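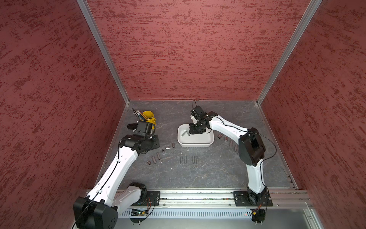
*Red walls and a grey, faintly veined worktop, with two robot arms bolted to the rail at the front.*

## The long count at Korska

Seventy minutes before the polls shut in Curklow the returning office ran out of string. Not ballot papers, not pencils. String. The kind that ties the pencils to the booths. A clerk drove to the hardware shop on the ring road, found it closed, and came back with a ball of garden twine from her own shed.

That was the mood of the by-election. Small things, one after another, and a result that came down to 12 votes.

Korska district has three wards and everyone outside it only ever hears of one. Grakley is the big one, the old mill ward, terraces and two primary schools. Montoya is newer, all cul-de-sacs, named after the estate's first builder. Curklow is the bit in between that both sides say they own and neither does. Turnout there was 2824, which for a wet Thursday is good. People wanted to vote on the bus station.

Because it was about the bus station. The leaflets talked about council tax and potholes and "a fresh start" — all of them, every party, nearly the same green on the cover — but on the doorsteps it was the bus station. Move it to the retail park or leave it where it is. I spent two afternoons walking round Curklow and heard almost nothing else. One man wanted to talk about bins. He was moving house in January anyway.

The case for moving it: the present site floods, the bays are too short for newer buses, and the land would sell. The case against: the retail park is a 40 minute walk from the top of Grakley and half the people who use the bus are going to the health centre, which is next door to the old site. The council's own survey managed to support both veiws. Page nine says most users would accept a move. Page eleven says most users had not been told where to.

Then the postal votes. A batch from Montoya had been sorted with the Grakley ones, same colour envelope, and it took until past midnight to pull them apart. Agents leaning over the tables. Somebody's flask going round. The first count put the independents ahead, the second put them further ahead, and the third, which the losing side asked for and was entitled to, brought it back to where it started.

No cheering really. A bit of clapping, coats on. The car park had iced over by then and people were scraping windscreens with loyalty cards.

So what changes? On paper the independents now hold the balance, one seat, and the vote on the bus station can't pass without them. In practice they haven't said what they'll do. Their leaflet promised "a proper look at the options". Asked on the night whether that meant yes or no, the new member's office said a statement would follow. It hasn't yet.

The other two groups are already talking to each other, quietly. One idea going about is a split site, local services staying put and the long distance coaches going out to the retail park. It would cost more. It might also be the only thing that gets through the chamber, and the officers have been asked to price it up before the next full meeting.

Meanwhile the shelter on bay four still has no roof. It came off in the October gales and the repair was put on hold "pending a decision on the wider site". Went past on my way home to check. Six people under the one next to it, all standing, bags on there feet to keep them off the ground.

The next full meeting is in January, in the upstairs chamber, public seats first come first served. Doors at half six. The last bus back to Grakley goes at ten past nine.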